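Mailing tube and poster questions, answered by me (Rochelle)
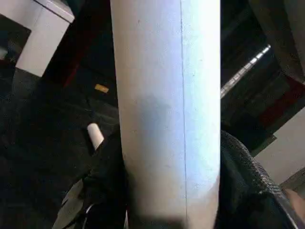

Corey Te Moana wrote in to ask whether he could skip the tube altogether and have his map print sent flat between two bits of cardboard. Sorry Corey, I tried that for a whole winter and the corners came back looking like dog ears. Rolled it is!

How long will my print take?
I post on Tuesdays and Fridays. Within the city it's usually a couple of days, and further out (farms, islands, my sister) give it a week or so. I'm closed for all of September.

My print won't lie flat. Help?
Roll it gently the other way, face out, for ten minutes, then leave it under some heavy books overnight with clean paper in between. Please don't iron it. Someone did, and the colour went a very odd grey.

Do you do frames?
Nope, but Lino Rinaldi at Goodwin does lovely ones and he's used to my awkward sizes.

What paper do you use?
A matte cotton one for the Brellow series and a cheaper satin for everything else. I know the satin shows fingerprints. I'm looking at other options, but my favourite so far costs double.

Are the editions limited?
Only the harbour print, which stops at 700. The rest I'll keep printing for as long as people want them.

Can I return it?
Yep, within a month, as long as it's rolled and packed properly. Pop your order number on the outside. If you've lost the number, email me your name and I'll dig it out.

Can I pick up from your place?
Sure, Saturday mornings, just message first so I can put the dog out the back.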